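Search forums Search titles only Posted by: Advanced

We use cookies to keep you logged in and to remember your theme. Accept Learn more

Two-arm bench build, unplugging a phone charger: left arm is lagging

tello_e
Good evening to all. I am building a pair of small arms on my bench in the garage. The task I chose is simple to say: one arm holds the phone, the other takes the charging cable out of the bottom port. Later I want the opposite, plug it in, but I am not so brave yet.

The joints are Istum serial servos, the brackets I printed myself. The right arm follows my commands well. The left one arrives late, by almost 293 ms when it is stretched out horizontally. I have already replaced the bus cable and lowered the acceleration. The colour of the status light stays green, so I understand there is no overload fault.

This is how I have it at the moment, with the phone lying between the two grippers.
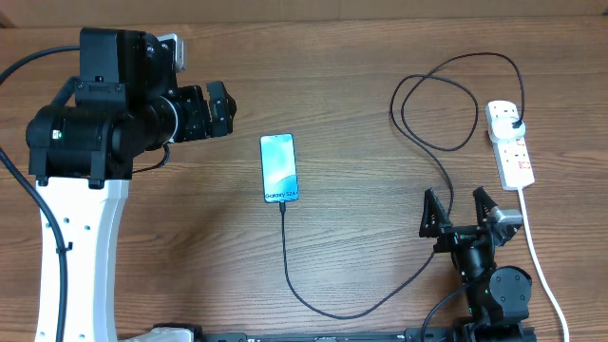
Orlando Tamayo
Your left arm sits on a tall column, and the shoulder carries everything at full reach. I would not look at the bus first. Measure the voltage at the last servo while it moves. Mine dropped to 11 volts with thin wire and the behaviour was the same, slow but no fault.

skadbridge_mark
Disagree, sorry. A sag like that would show up on both arms if they share a supply. Sounds to me like the polling rate. What are you reading the positions at?

tello_e
They don't share, each arm has its own adapter. I read both in one loop, left first and then right.

Orlando Tamayo
Then the supply is still a suspect, Mark. Separate adapters, separate sag.

skadbridge_mark
Fair enough, I missed that. I'd still swap the order in the loop before cutting any wire. Costs you nothing.

flores_workshop
Different worry. You will be pulling on a USB-C port over and over. We did a similar job at our shared workshop in February and wrecked the port on an old handset after 800 pulls, because the gripper came in a few degrees off. Get a cheap dummy phone and tape it down.

tello_e
Thank you, this I had not considered. It is my own phone, so my wife will also agree with you.

I changed the order of the loop: no difference. Then I measured at the last servo of the left arm and it falls a lot at full reach, much more than on the right. Tomorrow I solder thicker wire from the adapter.

skadbridge_mark
Point to Orlando. Put a capacitor near the shoulder while you've got the iron out. I use a 4,000 µF one from Preniden.

Orlando Tamayo
I would do the wire alone first, otherwise you will not know which one helped.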